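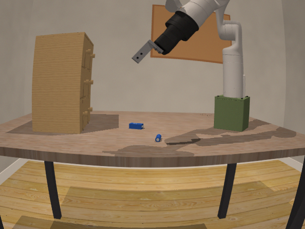
No. 1074

ok so. Drawers. I said last time I'd write about clearing out my grandmother's place in Flondport and then I didn't, and two of you emailed (hi Chelsea) so this is me doing it fast before dinner. Rice is on. If this ends suddenly that's why.

Background for anyone new. The house was bought in 1963. Same family in it ever since, same wallpaper in the back hall, same smell on the stairs. My aunt wants it listed by April. So every chance I get I drive over with boxes and a sandwich and come home with more boxes than I took.

I thought the attic would be the hard part. Nope. Attic was two mornings. Suitcases, a crib, coats with no buttons. Done. It's the drawers that are killing me. Every room has drawers. The bathroom has drawers. There is a drawer UNDER a shelf in the pantry that I'd never once noticed in my whole life and it was full of candle ends.

What I've learned, in no order:

You can't do a drawer halfway. I tried. Took out the obvious trash, shut it, felt great. Came back later and I had no idea if I'd been through it or not. Now I tip the whole thing onto a bedsheet. Everything. Then the drawer gets wiped and stays out, leaning on the wall, so I can see which ones are finished.

Paper is slow. A drawer of sweaters takes me the length of a song. A drawer of letters took a whole afternoon and I cried into a bank statement. My grandmother kept every letter Kanako Hattori ever sent her from Chiba. They were pen pals from a church thing and never met, I don't think. Thin blue paper, tiny handwriting, mostly about weather and bad knees and what the grandkids were eating. There's one where she explains how to fix a drawer that sticks!! Rub a candle along the runners. So now I know about the candle ends.

(It works by the way. Did the big dresser in the front bedroom and it slides like butter. I went back and forth on it for a while just because I could.)

Don't ask relatives what they want in a group message. I did this. 600 messages. I'm not exaggerating, my phone gave me the number. Three cousins want the same sugar bowl and no one wants the piano. Call people one at a time. Write down what they say. Then read it back to them, becuase they will change thier minds.

Keep a Don't Know box but only one. I had four at one point and it was just moving the house into boxes.

Screws, keys, little metal things. I kept a jar of keys for weeks thinking I'd find the locks. Found one lock. It was for a diary and the diary was blank.

Mỹ Thái from my old job came over to help with the kitchen and she is brutal, in the best way. She holds up a thing and says a name. If I can't say who'd use it, it goes. Eleven potato peelers went. We kept the one with the red handle, which still peels fine, I used it last night.

The hard one was the desk. I left it for the end and then I left it some more. It was Grandpa's before it was hers and the top drawer had both of them in it, his pipe cleaners at the back and her stamps in front, like geology. I ended up not sorting it. I put the whole drawer in the car as is. It's on my dining table now and we're eating around it. Maybe that's cheating. Don't care.

Somebody asked in the comments about furniture, whether to sell or donate. I've done both and donating was easier on my nerves. The guy from Brumel Secondhand came with a van and was gone before my coffee was cold. For the wardrobe I wanted money and that meant nine people asking if it was still available and then vanishing. Brândușa Nedelcu down the street finally took it for her son, and paid me partly in plum jam. Good jam.

Still to do: sewing room, garage, whatever's behind the furnace. My aunt says there's nothing behind the furnace. We'll see.

Oh and if anyone reading knows how to get old shelf liner off, the sticky kind with the daisies, please tell me. I tried vinegar and a hair dryer and now I have warm daisies that smell like salad.

Rice is beeping. More when the sewing room's done.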